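Saturday, 6th October

Up early. Drove out to the Nunder store room before the light got good and spent the day on the produce display. Notes while I still remember the details.

The stand is the long wooden one with five open compartments. I had been putting off a proper layout since June, when the stock went in more or less in the order the boxes were opened. That order made no sense. The long items were in the narrow position, the round ones rolled to the front, and anything with leaves got flattened under whatever came next. Everything is artificial, so bruising and rot are not a concern, but deformation is. Foam and thin plastic leaf stock take a set if they are left bent for a few weeks, and a scallion leaf with a crease in it looks wrong from across the room.

Emptied all five compartments onto a sheet first and vacuumed the corners. Then wiped the dividers with a barely damp cloth, along the grain, and left them an hour. The front rim had an adhesive residue from the old price strips. Tried warm water, no effect. Tried cooking oil, left for 18 minutes, and it rolled off under a thumb. Degreased after with dish soap and wiped again. The finish did not change color, which I had been worried about.

Filling order, from the left:

First compartment, leaf goods. Scallions across the back, stalks to the left, leaves to the right. Laid that way the leaf tips rise a little above the rim, and I decided to let them. Pushing them down is what creased the last bundle. Napa cabbages in front of the scallions, standing on whatever face is most stable. The large one goes in the middle and the small ones lean. A cabbage stood upright without support falls forward sooner or later, so the divider does the work on the right side.

Second compartment, bitter melon, and only bitter melon. They are ridged and they grip each other, so they can be stacked in rows without any retaining strip. I tried them front to back first and the rows slid. Crosswise was better. One would not fit the rows and went in diagonally against the divider on the right. Left it there.

Third compartment, cucumbers at the back, carrots in front. The cucumbers are smooth and will not hold a row, so they were heaped. The carrots were laid crosswise with the tops on. Two kinds in one compartment is a compromise. The color break between dark green and orange is strong enough that it can be read without a divider, and that was the argument for pairing them.

The last two compartments took the longest and I am not satisfied with either. Filled them, emptied them, filled them again. The problem is depth. A single layer looks sparse and a second layer sits above the rim. Considered a false floor. Pichler sells a closed-cell foam board that would do, and it cuts with an ordinary knife, but I would have to order a full sheet and the rest of it would live behind the door for years. Postponed.

Lunch in the car. It was colder outside than I had dressed for.

After lunch, baskets. There are two designs in circulation and they do not nest with each other, a thing I have written down before and failed to act on. The catalog reference on the older invoice is 721 and the newer ones have no reference at all. The gray ones are to stay with the produce stand. The handles matter more than I expected. When both are brought together over the middle, the basket hangs level and can be set down without tipping. Picked up by one handle it swings, and anything round goes to the low side. Leaf goods go in last, on top, stem end down if there is room.

The cabbage is the awkward item in all of this. It is the widest thing on the stand, the leaf edges are the most fragile part, and the natural place to take hold of it is exactly where the leaves are thinnest. Better to take it across the widest part, low down, with the base carrying the weight. On a board it wants to lie on its side, and it should be lowered and not dropped, or the ruffled edge folds under. I have one that folded under in June and it has not recovered. Steam helped a little. A hair dryer on low helped more, but shifted the yellow toward brown in one spot, and I stopped.

Odometer at the store room door, for the mileage sheet: 2,294 since the last service. Draketti want it in before 3,000. Must call.

Also to do: relabel the Stendlow boxes, which still say "mixed green" on every side. That was a useless label when it was written. Each box should carry the item and the compartment, written on the short end, so it can be read on the shelf without pulling the box out. Need a wider marker. Silica packs in the leaf boxes only. The others have never had a moisture problem.

Produce stand, gray basket, cabbage on the board, in that order.

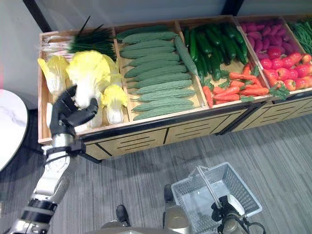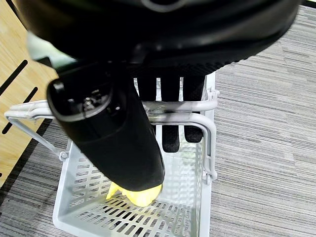
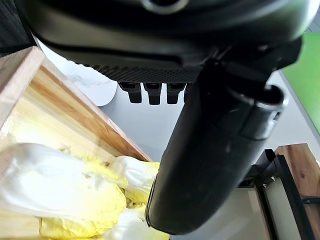

How should artificial leaf vegetables be stored between displays so that they keep their shape?

Store them in a single layer in a rigid box, leaves extended to full length, with nothing resting on top. Cabbages go base down with crumpled tissue between them to stop the heads from leaning on each other. Keep the box away from radiators and direct sun, as heat sets a bend faster than weight does. If a leaf has already creased, warm it gently on the lowest dryer setting at arm's length, flatten it by hand, and hold it until it cools.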